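The Cabinet I Ignored for Years
By Anathi Oosthuizen

I have a confession about office cabinets. For most of my working life I treated them like a polite kind of trash can. Paper went in, the doors closed, and I felt wonderful about myself until somebody asked for the paper back. Then came the tax questions last August, and I spent a whole afternoon on my knees hunting for one signed letter from Warnar (it was inside a takeout menu, don't ask).

So this year I decided to go through every piece of storage in the Garon office, one compartment at a time, and I started with the pale wood unit because it was closest to the coffee. The rule I gave myself was simple: look up as well as in. Most of us shove things onto a shelf at arm's height and never check what's fixed or wedged just under the top. I had walked past a long silver bar up there for ages without giving it a thought, and there was a blue thing lying flat next to it that I couldn't have named for money.

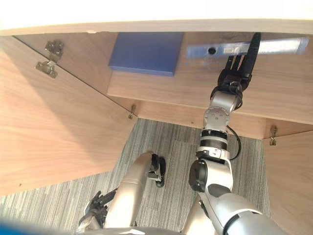

Two blues and a lot of opinions

Let's talk file boxes, because I have become a person who talks about file boxes! I used to buy whatever was cheapest in a pack of 10, all one color, and then wonder why I opened the wrong one every single time. Now I go by shade. The medium blue is for whatever I'm dealing with this month, and the dark navy is for things that are finished but can't be thrown out yet – contracts, mostly, and the Nazari paperwork, which will outlive us all.

The live box gets to sit out on top where I can grab it. The sleepy one goes on the inside shelf, over to one side, so there's still a good long stretch of wood free for whatever turns up next. And please, open both doors all the way when you sort. I did half of mine through one door like a raccoon and missed an entire folder.
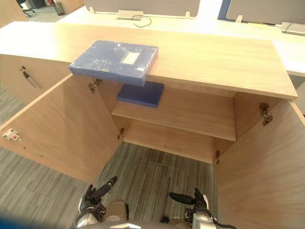 My other big discovery was how little I needed to keep. I started with 112 folders spread over the office and got the ones I really use down to 13, and I only cried over one of them (the old Kirunex party plans, such good fonts). Everything else was duplicates, manuals for printers long gone, and takeout menus. So many takeout menus.

I also wrote a list of what lives where and taped it up by the coffee maker. My coworkers have already added "snacks?" to it in pen, and I'm thinking about giving them a shelf.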